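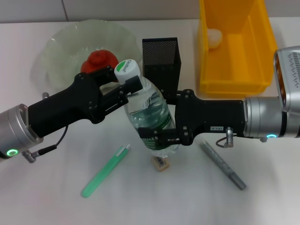
Both grippers on the water bottle, bimanual station, Hodmont lab.

Minutes, Orkel teleoperation group, March meeting
Chair: Otis Lindqvist. Notes: Leilani Yazzie.

1. Numbers
We are at 1,946 demonstrations for the tabletop set! Otis read the figure out twice. The new target for each operator is 70 a shift, up from 60, and people on the late shift think they can beat it now that the lag on the left leader arm is fixed.

2. Two-handed grasps
Long and happy discussion. Leilani likes having one hand high on the bottle near the cap and the other on the lower half, and wants everyone to try it before the next review. Lloyd site prefers to bring both hands in at the same moment, which looks lovely but is harder to drive (their operators have more practice). Agreed to record both styles and tag them separately.

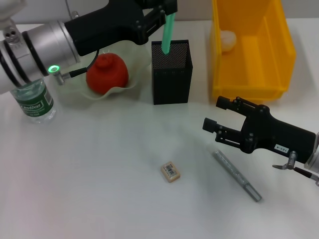

3. Pen holder task
Thin things going into a narrow opening are still the best test of a new operator. Otis showed how he tips the green stick so it points down into the mesh holder and keeps the other gripper open and out of the way, over on the right. He asked that operators slow down over the rim and not let go early. Leilani would like the silver pen added as the next item, as it lies flat and makes for a trickier pickup. Yes from everybody.

4. Ornurport visit
They are sending 8 trainees. Each gets time on the leader arms, starting with the pen holder. Otis to draw up the rota.

Actions
Otis: rota, tags for the two grasp styles.
Leilani: write up the silver pen task, share with Lloyd.

Closed at 4:30 p.m.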